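January, evening

Water level in the well down 9 cm on the last reading. The rope gauge is still fouling on the third rung of the ladder, so I took the figure twice, once with the rope and once with the folding rule held against the casing ring. Both gave the same. I have moved the zero mark to the underside of the cover frame, where frost doesn't lift it, and noted the change on the inside of the lid in pencil. Older readings will need correcting by the thickness of the frame before they go on the same graph.

The pump pressure is the real subject of the week. It cuts in at 2 bar, as it should, but has been cutting in far too often. With one tap open at the kitchen sink it started, stopped and started again before the kettle was full. Short cycling of that sort points to the pressure vessel before it points to the switch. Isolated the pump, opened the drain cock, let the gauge drop to zero and put the tyre gauge on the valve at the top of the vessel. Almost no reading. Pressed the valve pin briefly and got air, no water, so the bladder is probably intact and has simply lost its charge over a few winters. Recharged it with the foot pump to slightly below the cut-in pressure. Soap solution on the valve afterwards, no bubbles. New cap fitted with a rubber seal, as the old one was plastic and split along one side.

Ran the same kettle test. One start only. Will check the charge again at the end of the month before calling it cured.

Teemu Huttunen came by in the afternoon to return the pipe cutter and stayed to look at the heat trace on the suction line. His place at Varkanwood has the same arrangement, with the cable run along the underside of the pipe and the insulation split lengthways and taped. He thinks my thermostat bulb is in the wrong position. It is strapped to the pipe where it enters the house, and that section is warmed by the wall. The coldest stretch is outside, between the well ring and the foundation. I agree with him. Moving it means opening the insulation on a length I taped up only in the autumn, and the tape doesn't come off cleanly at this temperature, so I shall leave it until there is a mild spell and run the cable on manual until then.

Consumption on manual is not negligible. The cable is rated at 60 W for the length fitted. Left on day and night that is 1.44 kWh a day, all of it going into a pipe which for part of the day needs none. I have put it on the mechanical timer from the shed, off from late morning to mid afternoon.

Rang Ikonen for a replacement foot valve. They stock the brass one with the coarse strainer and can order the fine. I asked for the coarse. The fine strainer I fitted before clogged with iron deposit inside a season and the pump lost prime twice. They will put it on the Kiduvus delivery with the pipe insulation.

Also sorted the water log. It lived in three places: the notebook, the lid of the well and a spreadsheet with the dates in two formats. All now in the one sheet, 200 readings, with separate columns for level, cut-in pressure, cut-out pressure and outside temperature. The level follows rainfall with a long delay, and the drop each winter is much the same from one year to the next. This year's is steeper than the last, though still well above the foot valve.
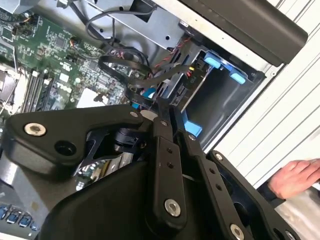 How much water should stand above the foot valve before the pump is run in winter?

Half a metre is the least I would accept, measured with the pump off and the level recovered. Less than that and it can draw air when two taps are open, and regaining prime in frost is slow work with cold hands.

Read through the pump leaflet again after supper. The Oler manual gives the vessel charge in one table and the switch setting in another, and the two don't share units. Wrote the conversion in the margin.

To do: order a spare pressure gauge, as the needle sticks slightly on the way down. Grease the cover hinges. Find the short length of copper for the sample tap. Next level reading in the morning before anyone runs water.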